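Forum > Around the House > Laundry and Cleaning
Thread: Denim in a top loader, or why my whites have gone the colour of dishwater

galvo_bucket
Monday, May 6, 2024
Settle an argument. My other half and I moved into a unit that came with a black top loader, the shiny kind that shows every fingerprint. For 8 years I had a front loader and never thought about laundry once. Now I think about it constantly.

My system is that everything lives in one big cloth bag and the bag gets tipped in until the drum looks full. Last week that included two pairs of jeans and some cream pants I was fond of. I am less fond of them now. They're a sort of weather colour.

Other half says denim goes alone, forever, like a monk. I say a cold wash sorts it out. Who's right, and can the pants be saved?

stimham_sheila
Your other half. Next.

Pegbasket
Bit harsh, Sheila, but yes. New denim dumps dye for the first few washes whatever the temperature. Cold slows it down, it doesn't stop it. How old are the jeans?

galvo_bucket
One pair is old. The other pair I bought in March and have washed twice, so I suppose that's my culprit. Fine.

Second question then, about the bag. Do you lot empty it on the floor first or go straight from bag to drum?
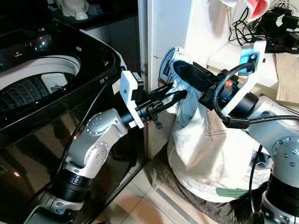 Pegbasket
Sorting is half the job and you can't do it inside a sack. I dump everything on the tiles, darks in one heap, lights in another, and anything with a zip gets checked for tissues. If you'd rather pull things out one at a time, park the bag on the floor next to the machine with the lid already up, the way that light blue denim is coming out of the canvas one there, and make the call on each piece as it surfaces. Jeans inside out, fly done up. Brown things can go with the old jeans and nobody will be hurt.

mitico_mal
Disagree on the floor. My floor has a dog on it. I've got three baskets from the Clirkudbridge market, one per colour, and the sorting happens when the clothes come off. By wash day there's nothing to decide.

stimham_sheila
Mal, you live alone. Try getting a teenager to aim at three baskets.

mitico_mal
Fair. The dog can't manage it either.

galvo_bucket
Three baskets would mean removing the toilet. The laundry is a doorway and a bit of hope.

While I've got you, the detergent. I've been throwing the powder on top of the clothes, then putting the lid down and walking away. There's a compartment in there I had taken for decoration.
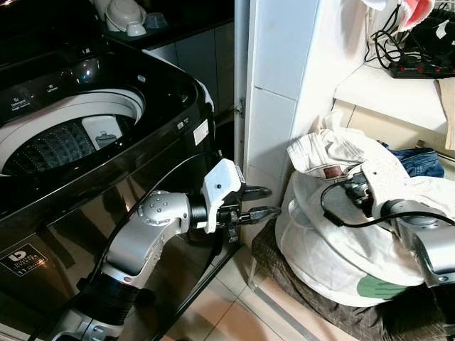 Drum with the white dispenser at the back, labels up on the panel, cream pants waiting in the pile.

Pegbasket
Oh dear. Read your manual, because they vary, but on most of these the dispenser is there so the powder meets water before it meets cloth. Powder straight on top of dark clothes is how you get those chalky streaks down the leg.

tubsoaker
Going to be the contrary one. I gave up on dispensers years ago. They gum up, they grow things, and the softener side turns to jelly. I run some water in first, powder in, swish it with the broom handle, then clothes. Never had a streak.

stimham_sheila
The same broom you do the floor with?

tubsoaker
A retired broom.

Pegbasket
Nothing wrong with dissolving it first, I'd just call it more work than rinsing out a plastic drawer every couple of weeks. And skip the softener on towels, whoever is reading this.

mitico_mal
Watch the leather tag on those cream pants too. That brown patch on the waistband can bleed as well as any jeans. I had one leave a tan smudge across a shirt collar, which looked like I'd been leaning on a gravy boat. Inside out, and don't leave them sitting damp in the drum afterwards.

galvo_bucket
So the pants may have been working against themselves. Any hope for them?

tubsoaker
Bucket, warm water at 40 if the care label allows it, oxygen soaker, leave them overnight. I use 200 grams in a full laundry tub for bad cases. Don't put them in the dryer before you're happy with the colour or you'll set it for good.

stimham_sheila
200 grams! Are you stripping a boat? Follow the scoop on the tub.

tubsoaker
I used to use 225.

Pegbasket
I'm with Sheila. Follow the packet, then a second soak if the first hasn't done it. Keep the leather tag out of the water if you can, soaker is rough on leather. I peg the waistband over the side of the tub.

mitico_mal
Or unpick the tag. Or take them to Trịnh Alterations if you're near Stimham, they took one off for me and you'd never know it had been there.

galvo_bucket
Right. Pants are soaking, waistband pegged to the side. I used the scoop, sorry tubsoaker. The new jeans have been given their own wash, and my other half has asked me to read this thread aloud at dinner.

stimham_sheila
Skip the broom part if you're eating.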